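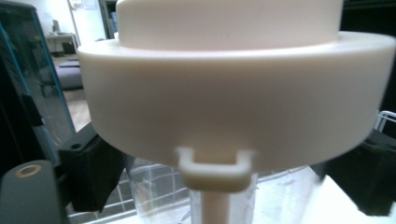

The hand-held gripper at a large cream-white part, with a finger on either side of it.

About the Lougher group

We teach robot arms to handle everyday things, and we do it by handling those things ourselves first. Lougher is a small research group inside Florside, based on the upper floor of the old Cinel works, and we have spent the past 3 years on one question: how much can a robot learn from a person holding its hand?

We mean that almost literally. Our people pick up a gripper that has the same fingers as the one on our robot arm, with a camera fixed to it, and go and do a job with it. Lift this, turn that, hang the other thing back up. The camera records what the gripper would see, and we work out from the recording how the tool moved through the room and how far the fingers were open at each moment. That is what the robot trains on. There is no joystick and no headset, and the arm can stay in its corner until it is needed.

How we got here

Elin Lloyd started the group after a long winter of trying to collect training runs by steering an arm from a desk. It worked, in the sense that the arm eventually did things, but a good operator needed a whole afternoon to record what a person could show in a few minutes with their own hand. Elin took the gripper off the end of the arm, screwed a handle to it and carried it into the kitchen down the corridor. The first handle was dreadful (it came off twice before lunch) and the first recordings were so shaky that half of them had to go. But the other half trained a policy that could put a mug on a shelf, and by the end of that week we'd stopped booking time on the arm for recording at all!

Prasert Sukprasert joined the following October to look after the learning side. He brought with him a healthy distrust of tidy laboratories, and it is thanks to him that most of our recording now takes place in ordinary rooms, with doors open, odd shadows and furniture wherever it happens to stand. A model that has only ever seen a black tabletop gets very confused by a doorway.

What we are working on now

Our main project is called Sirkalel. It looks at large, smooth, pale objects, the sort that give a camera very little to hold on to. Think of tubs, lids, drums, lamp bases, the plastic housings of household machines. They are all over people's homes and they are surprisingly hard. When the gripper gets close, one plain surface can fill most of the picture, and the usual trick of following small details from one moment to the next has hardly anything to follow.

For a long time we thought the answer was a wider lens. We tried one, and it helped a bit, mainly by bringing in more of the room behind. Then Prasert noticed that the good runs and the bad runs had much the same view of the object, and differed in how the person came towards it. People who went straight in gave us recordings the model struggled with. People who came in at a slight angle, so that a rim or a ledge stayed in view next to one of the fingers, gave us recordings it could use almost at once.

So we built the method around that. We call it edge-first recording. The person holding the gripper is asked to choose one edge of the object before they start, and to keep it in sight until the fingers are in place. The model is then trained to guess two things side by side: where the gripper should go next, and how far it is from the nearest edge. The second guess is thrown away once training is over. It is there to make the model pay attention to the rims and ledges when the rest of the surface has nothing to say.

What we have found so far

We trained on 2,000 recordings and kept 900 more aside, made in rooms that the model had never met. On the kept-aside set, the edge-first model chose a sensible place to grip far more often than the one trained on straight-in recordings, and the gap was widest for the palest and plainest objects, which delighted us. It also made fewer of what we call swan dives, where the arm sets off with great confidence towards the middle of a flat face.

Some things have not improved. Thin parts hanging below a large one still cause trouble: the model likes a big rim so much that it forgets the smaller piece underneath, and we have watched it nudge a rod out of the way while lining up a lovely grip on the wrong part. Clear plastic is a nuisance too. An edge seen through a see-through wall looks like a perfectly good edge to the model, and we don't have a proper fix. Elin is trying a version in which the person marks the chosen edge with a short pause at the start of each run. Early signs are good, but we have only tried it with 2 people holding the gripper, and both of them work here.

How we work

Anyone in the group can record, and everyone does. New starters spend their first days with the gripper before they touch any code, and we think it makes them better at reading results later on. You learn a lot about why a model hesitates when you have felt the fingers bump a rim you were sure you had cleared.

We write down the runs that fail as carefully as the ones that work, and we go through them together over tea at four o'clock. These are often the best talks of the day. The idea for edge-first recording came out of one of them, from a pile of runs that we were about to delete.

When we test on the real arm, we agree beforehand what will count as a success and we stick to it. A grip that slips after a moment is a miss, however good it looked going in. We also swap rooms between recording and testing, so that the arm cannot lean on a wall or a cupboard it has seen before.

Sharing what we make

The drawings for our current handle are free to anyone who writes to us, along with the notes on how we line up the camera. The handle has been through a good many versions and the present one is comfortable for both left- and right-handed people, something the earlier ones certainly were not. We are tidying up the Sirkalel recordings so that they can be shared as well. That takes longer than you would hope, because every run has to be watched through before it goes out.

Visiting and joining

We like visitors, and we like them even more if they'll have a go. If you teach, build things, or are simply curious about how robots learn by watching, write to the group through the Florside contact page and tell us what you'd like to see. School groups are welcome in small numbers (the recording room gets crowded quickly).

We take on students for summer projects, and we are looking for someone to work with Prasert on the see-through plastic problem. You don't need to have used a robot before. Patience with a camera helps, and so does a steady wrist. Come up the stairs at the back of the Cinel building and ring the bell marked Lougher; the one marked Deliveries is not connected to anything.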